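4. Simulation Setup and Motion Planning

The planner was developed in simulation first, so that faulty trajectories could be rejected before any time was booked on the arm in the Rankin lab. Ah-rin Baek built the scene and In-ho Ki wrote the interface between the planner and the simulator.

Each trial starts from a random joint configuration. The planner receives a target pose for the gripper, solves the inverse kinematics and searches for a path with a bidirectional tree. The table and the pedestal are both entered as collision bodies. An early version left out the pedestal, and many of its paths sent the elbow through it.
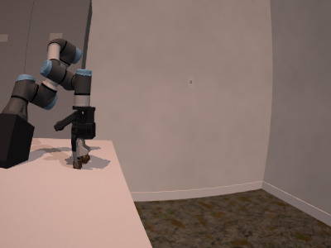 Figure 3. Simulated arm with the gripper pointing down at the tabletop.

Downward poses such as the one in Figure 3 were the hardest to check. The collision margin was set to 4 mm for the whole arm, but at table height this rejected valid poses – the fingertips have to come closer than that. Ravindra Tyagi changed the checker to accept a separate margin for each link, with zero for the fingertips.

We ran 217 trials with the new checker. The time limit for a single query was 30 seconds, and a query that reached it was logged as a failure. Most failures had a start configuration near a joint limit.

Path smoothing is applied after the search. It removes redundant waypoints but does not limit jerk, and this remains open. The log format is described in Appendix B.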